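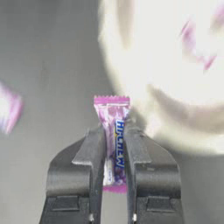 About Zikomside

Small print and packaging shop, family run. Started by Fumiko Furukawa in a shed with one secondhand press. Now we do labels, bags and wrappers for local food makers - short runs, 1000 minimum.

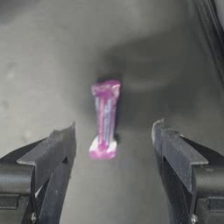 Colour is our thing. We proof every job in house and you sign off before we print. Bright magenta-pink top end, pale stripes up the middle, that sort of fiddly work we realy like. Send us your file, or a sketch is fine.

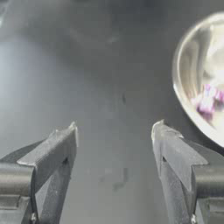
Who we work with

Grunetti, Skedside, lots of market stalls. Team of 8. Quotes back next day, usualy. Closed first week of March for stocktake.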